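Charity game bundles: getting your money's worth without clogging up the spare room PC

Bundle season again, so the usual emails. Tips below, in no order, will tidy up when I get a minute.

Before you pay. Look at what you've already got. I've bought Mola twice now, once on its own and once in a bundle, and the second key sat in a drawer on a bit of paper till it stopped working. Make a list of what you own. Back of an envelope is fine.

Check where the money goes. Most bundle pages have a slider or a little "choose your split" link, and it's easy to miss. Open it, push it towards the charity, then check the total hasn't changed. Screenshot the page. Save the reciept email in its own folder, you'll want it if a key is dead.

Redeem the lot the same evening. Keys do expire — not all of them, but enough. Kettle on, sit down, paste them in one after the other, cross them off. If one comes back "already used", copy the exact message and send it to support with the order number. Don't keep trying it, some shops lock you out after a few goes.

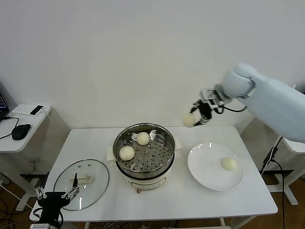 Spares. Doubles can go to a friend if the terms allow. Iona Sutherland up the road does a swap tin: names of games on slips, no codes, you take a slip and she texts you the key. Much better than codes lying about. I got Galbraith out of it and it's kept me busy since June.

Disk space. Don't install everything. Pick 2. A big one and a small one, and leave the rest in the library where they take up nothing. Our old machine has a 500 GB drive and Sirmont alone wanted up to 22 GB of that once the extra textures were in. Untick the textures. Can't tell the difference on our telly anyway.

Moving a game to another drive: use the launcher's own move button if it has one. Dragging the folder across by hand sometimes works and sometimes means downloading the whole thing again overnight.

Slow downloads. Cable instead of wifi, even if it trails across the landing for an hour. Tape it down. Pause anything else that's updating, phones too.
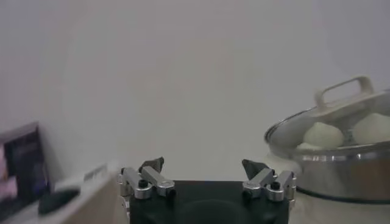
Controllers. Sticky buttons — cotton bud, tiny dab of isopropyl, batteries out first. Go round the edge of the button and not over the top, or you'll rub the letter off. Leave it to dry before the batteries go back. For the grips, a barely damp cloth and an old toothbrush along the seam. No washing up liquid.

Dust in the PC. Switch off, unplug, hold the fan still with a finger, short puffs from the can. Keep the can upright. Do it by the back door if you can, the muck that came out of ours was shocking.

Kids' accounts. Bundles are a mixed bag for ages, so check each title before it goes in a shared library. Zekent looks like a cartoon and is really not for little ones. Set a PIN on the account and write it down somewhere that isn't the side of the moniter.

Still to add: cloud saves, and what to do about refunds on bundles.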